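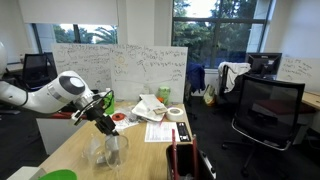
Packed lunches and the shared kitchen: what we learned this winter

Dear neighbours and friends of Skomness House,

In the December issue I asked you to write to me about what you eat when you work in the house, and where you buy it, and what you do with the packaging after. I expected a few short answers. Instead I received so many letters and notes under my door that I needed two evenings to read them all, with a pot of tea and a dictionary for some of the handwriting. Thank you very much for this. I try now to put the most useful parts together.

First, the places. Many of you buy from Nông, the small Vietnamese kitchen on the corner after the post office. The noodle salad with herbs was mentioned most often, and also the soup, although several people complained that the soup is difficult to carry on a bicycle. I asked the cook about this and she told me that you can bring your own jar with a screw lid, and she will fill it up to the top. You pay the same price but you get a little more soup. Please bring the jar clean, she was quite strict on this point.

The second favourite is Prateo, where they make the flat bread with beans and pickled cabbage. They close at two, and if you come at ten minutes before two you get what is left, so I advise to go earlier. They accept containers from home also, but only for the cold dishes, because the hot ones are weighed in their own trays.

Then there are the people who cook at home, and I must say that your letters made me hungry. One reader cooks 4 portions of lentils every week and eats the same lunch until they are finished. Another one makes rice in the evening and in the morning only adds an egg and spring onion. I tried this myself and it is good, but the rice must go in the fridge soon after cooking and you should not keep it longer than one day. My grandmother was not so careful and we all survived, but I prefer to follow the rule.
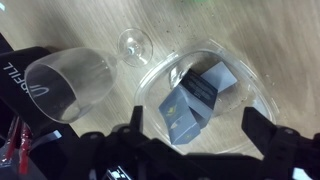

A wine glass and a clear food container on the table.

Now the packaging. We have in our town the yellow sack for light plastic, and it is collected every second week. What goes in: clear cups, salad boxes, lids, yoghurt pots, bags. You do not need to wash them like plates, but they should be empty and scraped with a spoon. What does not go in: paper napkins, wooden forks, and the cardboard with a shiny layer inside, which belongs to the ordinary rubbish. If a lid is made from another plastic than the box, please take it off before you throw both in the sack. The sorting machines see them better when they are separate.

A drinking glass should never go in the bottle bank, even when it is broken. It melts at another temperature than a bottle and can spoil the whole load. I did not know this and I have done it wrong for years! Wrap the pieces in newspaper and put them in the ordinary bin.

Some clear boxes are strong enough to use again. I keep mine for buttons, for seeds, and for leftover paint in small quantity. For hot food I would not use them a second time, they become soft and the food takes a taste.

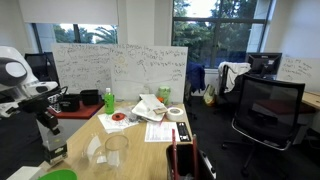
If you want to make a bigger step, there is the deposit box from Drondora. It is a grey bowl with a tight lid, you pay a deposit at the counter and you get it back when you return the bowl. Prateo takes part already, and Nông will decide after the summer. The bowls can be washed 200 times before they are replaced. I have used mine every working day for a month and the only trouble was that I forgot it two times in my bag over the weekend. I do not recommend to repeat this.

For our own kitchen on the first floor, we have made a small change. There is now a shelf on the left side of the fridge for boxes and jars that anybody may borrow. We started with 73 pieces, all given by you, and after the first weeks the shelf was nearly empty, so I ask kindly that the borrowed ones find their way home. Lids are in the drawer under it. If you find a lid without a box, leave it in the drawer, perhaps the box will come later.

The next shared lunch takes place on 2026-04-08 at half past twelve. Bring one dish, with a note of what is in it, and a plate and fork for yourself. We have space for 100 people in the hall and in the garden if it stays dry. Please write nuts, milk and eggs on your note in big letters. I will make my spring rolls again, without meat this time, and there will be a sauce with fish and a sauce without.

If you would like to help with setting up the tables, come at eleven to the side door.

With warm greetings,
Marilou Buenaventura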